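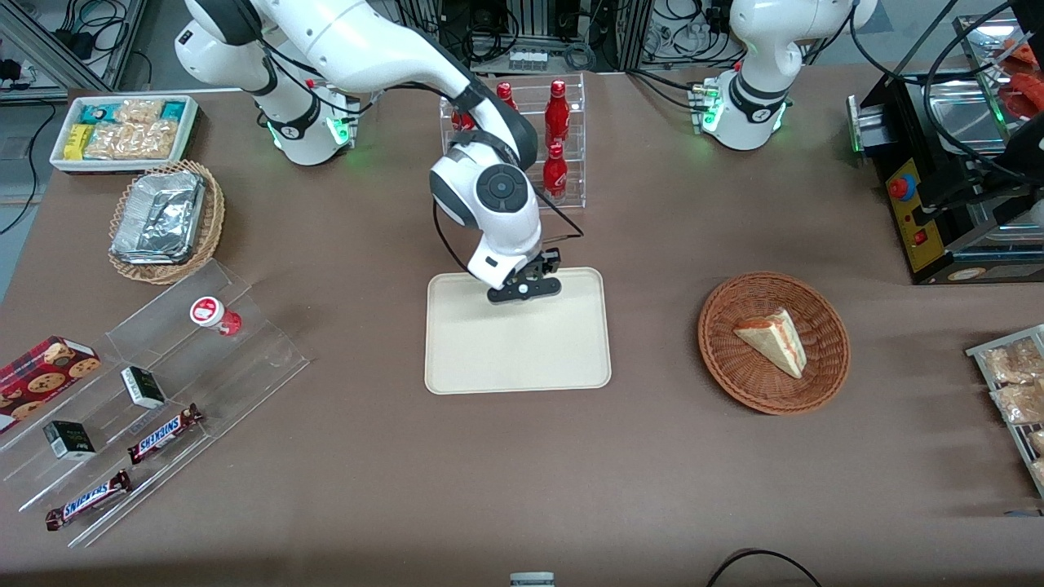

*Fig. 1. The Skustora table, right arm at the tray.*

# Skustora: a two-arm snack counter

Final report, 2020-10-15
Chin-lung Poon

I wanted to build a snack counter that could fill an order by itself, and I got a lot closer than I expected to! Skustora is two arms on one table in our shared workshop, with real food laid out the way a small shop would do it (racks, stands, trays, baskets). You type an order, and the planner, which I named Pulla, decides which arm goes where.

## Arms and reach

Each arm has a parallel gripper with two fingers. My first layout in February had everything in one long row and the arms kept asking for the same bit of air. So now each arm owns its half of the table and the middle is shared. Pulla locks the middle while one arm is in it, and the other one folds up and waits. It's slow, but I love watching it.

## Picking things up

Bottles were easy. They're stiff, and the caps give you something to aim for. Candy bars were fine once I lowered the closing speed. Soft things in plastic wrap were the real fun, because the film shines and the depth readings jump all over the place. I ended up using the color view from the wrist to line up and only trusting depth for the last bit of the way down.

The training log holds 1,256 grasp attempts. For the final test I ran 100 orders in a row, and 2 ended in a full stop where I had to clear the planner by hand. Both were lock problems, so my code and not the grippers.
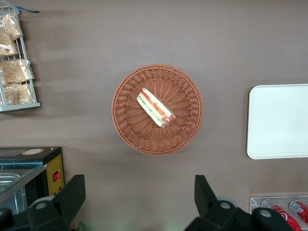 *Fig. 2. Wrist view over the sandwich basket.*

Lai read the draft and asked why Pulla locks the whole middle when an arm only needs one strip of it, and whether smaller zones would let both arms work at once. I think they would! I've sketched a version with a grid of small locks, but two arms can then block each other forever if each one holds a square the other wants, so it needs a rule for who backs off.

## Still to do

- small locks with a back-off rule
- softer finger pads for cake
- move the order screen off my laptop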